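3.2 Reizmaterial und Ablauf

Die Untersuchung zur Helligkeitskonstanz fand im August in den Räumen des Instituts Dimau statt. Von 101 angemeldeten Personen gingen 92 in die Auswertung ein. Alle gaben an, normal oder korrigiert normal zu sehen. Jede Person bearbeitete 32 Durchgänge am Bildschirm. In jedem Durchgang war ein Vergleichsfeld so einzustellen, dass es der beurteilten Fläche in der Helligkeit entsprach. Eine Zeitbegrenzung gab es nicht. Die Darbietung steuerte das Programm Grarnisine, die Antworten wurden über einen Drehregler erfasst.
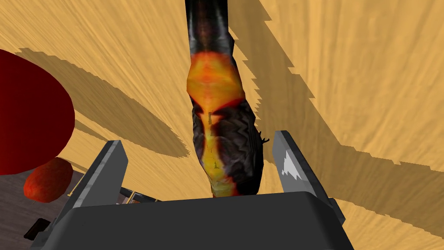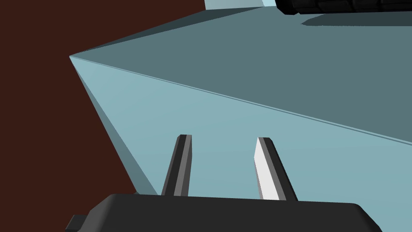
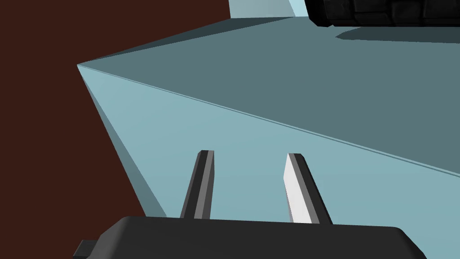 Abbildung 4: Gerenderte Ansichten. Erstes Bild: Schatten mit stufigen Rändern auf einer Holzfläche. Zweites und drittes Bild: hellblauer Block mit dunklerer oberer und hellerer unterer Fläche.

3.3 Auswertung

Die Einstellungen wurden logarithmiert und pro Person gemittelt. Als Maß der Konstanz diente der Bassey-Quotient, berechnet wie in der Vorstudie Jalldale. Bei 13 Personen fehlten einzelne Werte; diese Durchgänge blieben unberücksichtigt. Eine Ersetzung fehlender Werte wurde nicht vorgenommen.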